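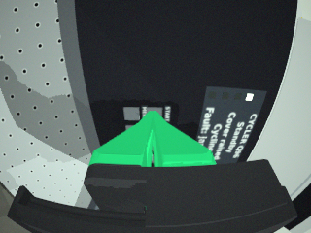

The fault that stopped the run

14 shares | 3 comments

The Brekano engineer I spoke to in May did not want to call it a failure. "It's a simulation," she said. "A jam in there costs us an afternoon."

It cost more than that. Her team had planned 2,000 simulated runs of a gripper working at a machine marked CYCLER Q5, with a green wedge held just above the fingers. They stopped at 595. The machine's panel can show Standby, Cover raised and a fault on one screen, and the control software was reading only the first.

"It saw Standby and took that as permission," she said. So a fault did not count? "Not the way we wrote it, no."

I asked who had checked the code. She said Weltico had -- on paper. Had anyone tried it with the cover up? "Later than I'd like."

The fix makes the arm hold still for 15 seconds and read every line again. She calls that safe. I asked what happens when the fingers block part of the text, and she took a while to answer.

"We're looking at a second view," she said. No date has been set for it.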